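The Samosa Bowl Comes Off the Board

For eleven years the samosa bowl sat in the top left corner of the Clundia menu board, right where your eye lands when you walk in hungry and a bit cross from looking for parking. Two smashed samosas, chickpeas, yogurt, tamarind, a heap of crunchy bits, and a green chutney that got hotter or milder depending on who had made it that morning. As of June, it's gone. In its place is a grain salad with roasted squash, and I have eaten the grain salad twice, and it is perfectly fine.

I should say up front that I am not neutral on any of this. I ate my first samosa bowl at the original counter on Mitonura Street, back when there was only the one counter, and I ate it standing up next to the drinks fridge because all the stools were taken. I have eaten it after dentist appointments and before job interviews. I once drove one forty minutes to my sister, who had just had a baby and wanted nothing else, and it arrived soggy and she cried over it, happily, I think. So when the little paper notice went up by the register saying that the bowl would be "resting" along with four other items, I took it more personally than a grown woman probably should.

The other four were the mango fries, the breakfast wrap, the lentil soup in the bread roll and something called the Double Trultow, which I had never seen anyone order and which I gather was named after the bakery that supplied the buns. I have met exactly one person who misses the Double Trultow. The rest of the mail has been about the bowl.

A lot of mail, too. By the end of the summer a petition taped up at the counter and copied around online had collected 3,571 names, which for a chain of 17 small restaurants in one corner of one state is quite something. The person who started it is Prakash Gounder, and I called him up expecting someone fiery. He turned out to be soft-spoken and a little embarrassed about the whole business. He had written the thing on his lunch break, he told me, mostly to make his coworkers laugh, and then gone back to his desk and forgotten about it until his phone began to buzz during a meeting.

"I don't want anybody to get in trouble," he said. "I just want lunch."

The thing about a menu is that it always looks so simple from the customer's side of the counter. You see a name and a price. You don't see the tub of chickpeas that had to be soaked the night before, or the separate fryer, or the yogurt that gets thinned out with cumin water in a pitcher used for that one dish and nothing else. Shahnaz Chowdhury, who runs the kitchens for Clundia and has done so since there were two of them, walked me through it one slow afternoon with a pencil and the back of a delivery slip. The samosa bowl had 20 separate components. The squash salad has eight, and six of those are already in other things.

"So you can see," she said, and pushed the slip across to me, and I could see, which was annoying.

She was very patient about it. She told me that the samosas used to come in by hand from a family kitchen named Sikder, across the river, folded that morning and driven over in coolers. When there were two restaurants, that was a lovely arrangement. When there were nine, it was a headache, and by the time there were 17 the Sikder kitchen was folding through the night and still running short, and some locations were out of samosas by half past twelve. Customers who had come in just for the bowl would turn around and leave. A few of them were rude to the teenagers at the register, and I got the feeling that this, more than the cost of anything, was what had settled it for her.

They did try other samosas. She was frank about that. They tried a frozen one that fried up beautifully and tasted of nothing, and a baked one that tasted good and turned to paste under the yogurt. They tried making them in their own kitchen for one very long week, which she described with her eyes closed. There was a version with the filling served loose and pastry chips on top, and I'll admit I would have liked a go at that one, but the staff voted it down.

I asked whether she missed it herself. She said she'd eaten a samosa bowl nearly every working day for the first three years and then hadn't touched one since, and that what she missed was the sound of a full fryer basket going down at eleven o'clock, with the line already out to the sidewalk.

I've been thinking about why we get like this over food that comes in a cardboard bowl. We don't start petitions when the hardware store stops carrying a certain kind of hinge (although my father might have). I suppose that a dish you order the same way for years becomes a bit like a room in your house. You don't look at it very hard anymore. You just expect to be able to walk into it. And chain restaurants, even small and friendly ones, spend a lot of effort persuading us that they are ours, with the punch cards and the chalk drawings and the birthday coupons, so perhaps they can't be too surprised when we come around to the back door wanting a say in things.

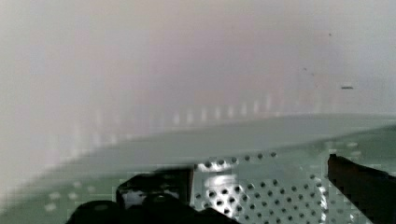
Prakash, for his part, thinks the company has this backward, and told me so in a long and very polite message after our call. "They keep saying the bowl was too much work for one dish," he wrote. "But for most of the people I know it wasn't one dish, it was the reason to go. I've been back since June to be fair to them. I had the squash thing. I finished it. I couldn't tell you a single thing about it now except that there was squash. If it had cost two dollars more to keep the real samosas, I'd have paid the two dollars and complained and come back the next day."

I passed that along to Shahnaz, and she laughed, and said that people always say they will pay the two dollars. Then she was quiet for a bit and asked me how many names it was up to.

There may be a small bit of hope here, and I'm going to be careful how I put it, as I was asked to be. The word on the notice was "resting," and Shahnaz insists that she picked it on purpose. The Sikder family has taken on a second kitchen space and two more folders. It isn't enough for every location, and it won't be for a good while, but it might be enough for the Mitonura Street counter on certain days, in certain amounts, first come first served. She wouldn't give me a date. She did say that if it happened there would be no announcement, no banner, nothing on the board at all, and that a person would simply have to know to ask.

I have been asking. I stop in once or twice a week now, which I suspect makes me a better customer than I was before they took my lunch away, and I say, in what I hope is a casual way, "Anything resting today?" The young man at the register has gotten used to me. Last time he shook his head before I'd even reached the counter, and I had the lentils on rice instead, with extra green chutney, and it was one of the hot days.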